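Teleoperation notes: cloth folding on the two-arm cell

Recording for the Visov folding set has moved to the Gilani cell, and Firouzeh Sadeghi has asked for a short account of how demonstrations are being taken there. The target is 3000 accepted episodes by August. An episode is one complete run at one garment by one operator, driven remotely through both arms, with joint positions, gripper commands and video logged against a common clock.

Operators start from a crumpled cloth. The starting state is meant to vary, so the cloth should be dropped on the surface and left as it falls. Smoothing it by hand before pressing record makes the episode useless for training the first stage, which is finding an edge or corner and opening the garment out.
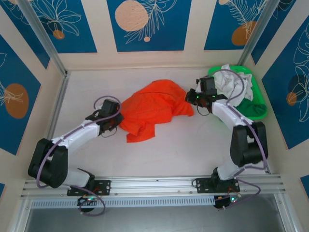
Facundo Alarcón has rewritten the operator sheet after reviewing the first batch. The main change concerns pauses. Several operators were stopping with both grippers in the air while they decided where to grasp next, and a policy trained on those runs learned to stop there as well. Plan the grasp before the episode begins. If you lose your way for longer than 2 seconds, end the episode and mark it as abandoned. Do not try to trim it afterwards.

The second change concerns use of the two arms. One gripper should hold or press the cloth while the other moves it. Operators who are new to the leader arms tend to work with their stronger hand only and drag the whole garment across the surface. Iqra Virk will sit in on anyone's first session and can adjust the scaling on the leader side, which many people find too quick at the default.

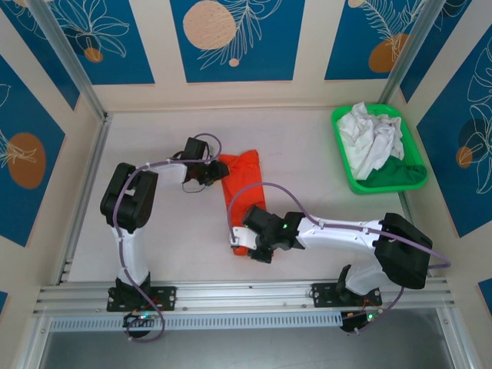
Folding order is left to the operator, provided it stays the same throughout a session. Mixed orders can be used later but must be labelled, and the Duko logging tool does not yet have a field for this. Until it does, put the order in the session note.

Of the last batch, 46 episodes were rejected at review. Most failed on clock drift between the video and the joint log, a fault in the recorder and no reflection on the operators. Tariq Naqvi has a fix under test. Please restart the recorder between sessions until it is released.

Bookings for the cell go through Brigitta Gasser.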